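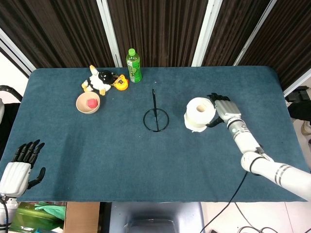

**Cutiment** ist ein kommerzieller Trainings- und Datendienst für zweiarmige Roboter mit Fünffingerhänden, angeboten von der Firma Melnyk mit Sitz in Celtascombe. Kunden buchen einzelne Haushaltsaufgaben, die am Tisch per Fernsteuerung vorgeführt und anschließend zu einem Steuerungsmodell verarbeitet werden.

## Leistungsumfang

Der Katalog umfasst nach Herstellerangaben 293 Aufgaben, darunter das Aufsetzen einer Papierrolle auf einen Ständer, das Ablegen kleiner Würfel in Schalen und das Umstellen von Flaschen. Viele Einträge unterscheiden sich allerdings nur im Gegenstand oder in der Startposition. Ebere Tijani zählte in einer Durchsicht vom 18.05.2021 weit weniger eigenständige Bewegungsabläufe, etwa 10 je Katalogteil.

## Kritik

Melnyk wirbt mit »alltagstauglicher Geschicklichkeit«. Belege dafür fehlen weitgehend. Die veröffentlichten Erfolgsquoten stammen aus hauseigenen Versuchen, und wie viele Durchgänge verworfen wurden, geht aus den Unterlagen nicht hervor. Atif Rana bemängelte, dass Tischhöhe, Unterlage und Beleuchtung in allen Tests gleich blieben. Ob ein Modell auf einer glatten Küchenplatte noch brauchbar greift, sei damit offen.

Blažena Sokol verwies auf den Preis: Abgerechnet wird pro Aufgabe, auch wenn zwei Aufgaben fast deckungsgleich sind. Eine Rückerstattung bei misslungener Übertragung auf das Gerät des Kunden sieht der Vertrag nicht vor.

## Vergleich

Der Konkurrenzdienst Starner bietet nur neun Aufgaben an, legt aber die Rohdaten einschließlich der Fehlversuche offen. Eine unabhängige Gegenüberstellung beider Dienste liegt bisher nicht vor.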